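Teaching the Sirneck arm to make a sandwich
Posted April 24, 2022 in Bench Reviews

The Sirneck starter kit comes with an arm, a two-finger gripper, a wrist camera, a fixed camera and a quick-start guide that ends just as you're getting interested. The guide's demo is stacking foam cubes. I've stacked the foam cubes. We're making lunch.

You'll need the kit, the Bastine control software (the free tier is fine) and a clear afternoon. Budget for two loaves.

Step 1. Mount and level

Clamp the arm to the back of the table so the gripper can hang over the far half without knocking anything. Leave slack in the cable. The guide says "sufficient", and I can report that my first attempt at sufficient unplugged the gripper on every left turn. Run the levelling routine, then run it again.

Step 2. Set out the ingredients

Plate in the middle, a tray on either side, bare table between them. Stand the floppy stuff up against the tray walls wherever you can. The fingers come down from above and need an edge to close on, and a slice of ham lying flat on plastic might as well be painted there. Put the first slice of bread on the plate yourself. You can automate that part later, when you've got your confidence back.
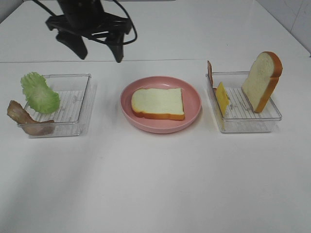
Once you like the layout, mark the tray corners on the table in pencil. Bastine doesn't require this and will tell you it can cope with the trays moving. It copes the way my uncle copes with roundabouts.

Step 3. Record your demonstrations

Open Bastine, choose New Task and drive the arm with the hand controller. One complete sandwich counts as one demonstration. The manual suggests 104 of them, a figure I'd like to discuss with whoever wrote it. I got usable results after 13 and stopped there, partly on scientific grounds and partly because I'd run out of cheese.

Go slowly on the approach and don't wobble at the top of the lift. Whatever you do, the arm will learn, including the little flourish you thought was charming. Delete bad takes straight away.

Step 4. Set the grip force

Default is 6, tuned for foam cubes. At that setting lettuce becomes coleslaw. Drop it to 2 for leaves and cheese, then come up a notch for bread if it slips. Ineke Prins at Skov, the Australian distributor, answered my email on this within the hour, so full marks for support. She also asked why I was using real lettuce.

Step 5. Check the placement

Pause the program after each layer and look at the wrist view before you let it carry on.
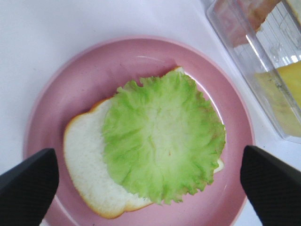 Placement tolerance is under Task, then Advanced, then a second Advanced that somebody should be ashamed of. The default is generous. With the leaf over to the right like this and a broad crescent of bread still bare on the left, I'd tighten it one step and record a few more demonstrations with the lettuce properly centred. If you can live with a lopsided sandwich, leave it alone and save yourself the evening.

Step 6. Let it run

Finger on the stop button for the first few goes. If the arm hesitates above a tray, give it a moment before you step in.

Is it worth buying?

For a classroom or a patient hobbyist, yes. The gripper is better than the price suggests and the software is good once you've found the menus. The Stirkach kit is cheaper, but you supply your own cameras and, from what I saw when I borrowed one last August, your own manual.

Sauce is a separate tutorial. I'm waiting on a drop sheet.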